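Pre-run checklist, sim wrist view, Mridha planner branch
Filled in by Nafula, comments are mine unless marked AR (Atieno Rugemalira)

1. Config loads with no warnings — OK
One deprecation notice from the Flustel bridge, same one as in April. I'm leaving it until we bump versions.

2. Joint limits match the controller file — OK
Checked all of them by hand this time, after the wrist roll mixup. Boring but fine!

3. Wrist view renders, both fingers visible — OK
I like to park the arm in an odd pose for this one, because a nice level pose hides frame errors (ask me how I know). Fingers open, nothing between them.

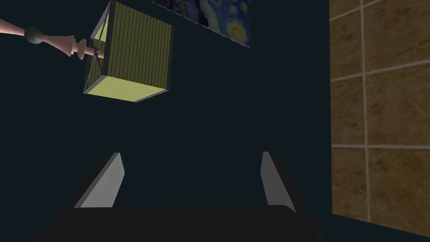
Item 3, wrist view with fingers open. Lamp and painting both come in tilted.

4. Camera transform agrees with the planner's — PASS WITH COMMENT
The two agree, but only after I restarted Mustex. Before the restart the planner was holding an old transform and never said a word about it. I'd love a loud error there. AR: agreed, ticket is open, please don't close this item as a plain pass.

5. Segmentation on tiled and dark surfaces — NEEDS WORK
Tile grout still gets picked up as object edges when we look at it from a steep angle. The big plain surfaces are the opposite problem: hardly any features, so the pose estimate gets lazy and drifts. I ran 15 poses and 5 of them needed a second try. Not a blocker for free-space moves, but I would not trust it for grasping yet.
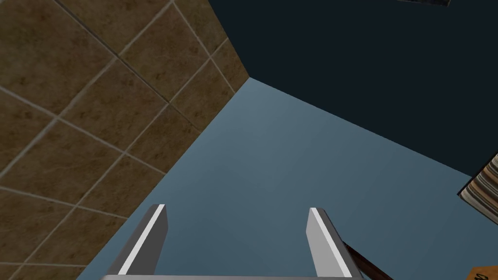
So for now I've set the confidence floor higher and told the planner to hold still if it drops under that. It makes everything a bit slower and I can live with it.

6. Collision margins — OK
Set to 10 mm on both fingers. Atieno wanted more, I wanted less, we left it.

7. Stop command from the Menamitz panel — OK
Hit it mid-move, arm held position. Nearly 100 ms to respond, which is inside our limit. Do it twice if you changed anything in the control loop.

8. Logs written and readable — FAIL, then OK
Disk was full. My fault, old replays — deleted.

Open: items 4 and 5. Rerun 5 after the edge filter is merged.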